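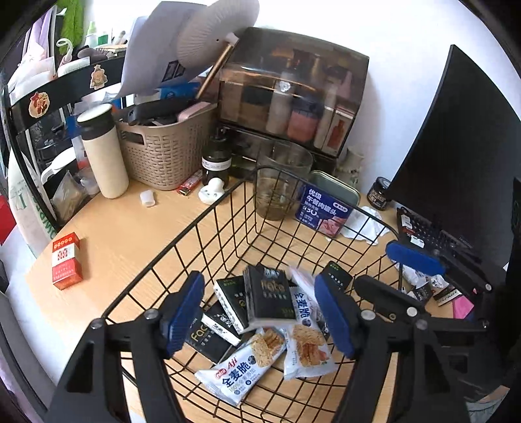

Mi abuela, Hòa La, murió a los 94 años. Para la necrológica familiar me pidieron una cronología verificable, y dejo aquí el método por si alguien tiene que redactar una parecida.

Las fuentes fueron dos: el libro de familia y una caja de cartas. El libro da fecha de nacimiento, matrimonio e hijos (5, todos vivos). Las cartas cubren los años de Zimow, la empresa textil donde trabajó como cortadora y después como encargada de almacén. Hay un vacío de unos 2 años entre la última carta y el alta en el taller Phí, que no he podido cerrar.

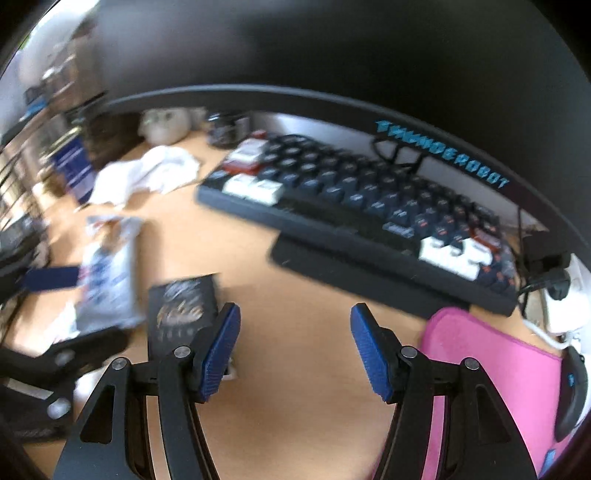 Discrepancias

El apellido figura con tilde y sin ella según el documento. He conservado la grafía de su firma. La fecha de la boda también varía: el registro dice diciembre; mi tía sostiene que fue antes. He puesto la del registro y una nota al pie con la versión de mi tía.

Las transcripciones están en Prasix, una carta por ficha, con el número de sobre en el título. Las dudas de lectura van entre corchetes. Falta cotejar el lote de cartas a su hermana, escritas a lápiz y con muchas abreviaturas. 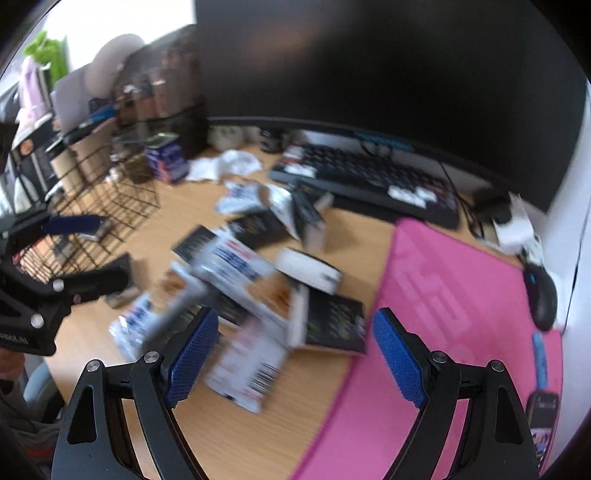
Archivado en: Familia, Genealogía

Actualización, 17/07/2022: un primo me ha confirmado que el taller Phí cambió de domicilio antes de cerrar. Corrijo la dirección en la cronología y mantengo la antigua entre paréntesis.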